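Wed 1 October

Kettle on, feet up, and my wrists feel like I've been wringing out towels all afternoon. Two hand grippers, one bed, one pile of dark clothes — that was my whole day, and I loved it!

The heart quilt has earned its keep again. 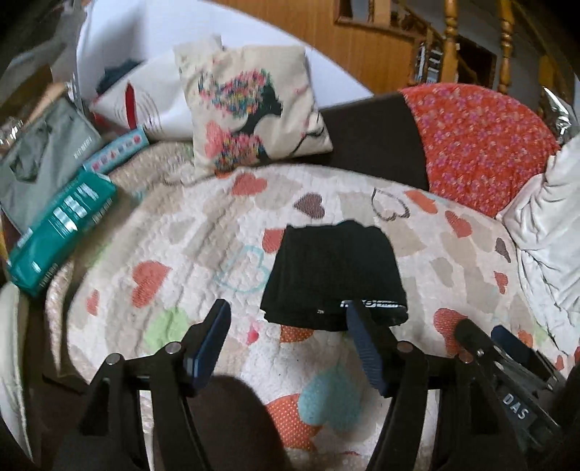
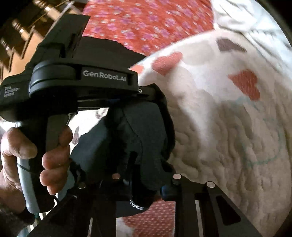
So, Grido. The arm itself is still sitting in the shared workshop at Horncombe with its elbow off (the new bearing from Prernik is the wrong size, of course it is, and I've got to send it back). But I can get on with the folding side at home while I wait, and the plan is to have 300 goes saved before I let the arm try one by itself. I'm at 41. I did 30 of those today, which is my best yet, and then I got slow and sloppy and packed it in.

Black cloth is a pain. I can hardly tell a sleeve from a shadow, so goodness knows what Grido will make of it. I might do the next lot with something pale and see if the folds come out any clearer — or swap the bulb in the lamp first, that's cheaper. Picking up a whole bundle is easy enough, it's taking just the top layer that drives me mad. I keep getting two at once and having to start over.

Also I need to stop holding my breath when I close the jaws. I noticed it on nearly every go and came over quite dizzy by teatime, silly thing.

The workshop list for January is already going round, and I've put my name down for the big bench on both Saturdays, which gives me time to get the elbow back together and rewire the base (the old cable rubs when it turns past halfway). I've asked Yüksel for a price on a longer one. They can do up to 2 metres, which is loads. No reply about the plug yet.

Tomorrow: post the bearing, buy a bulb, ten more goes if my wrists are up to it. And I must change the bed before I do anything else on it, there are crumbs.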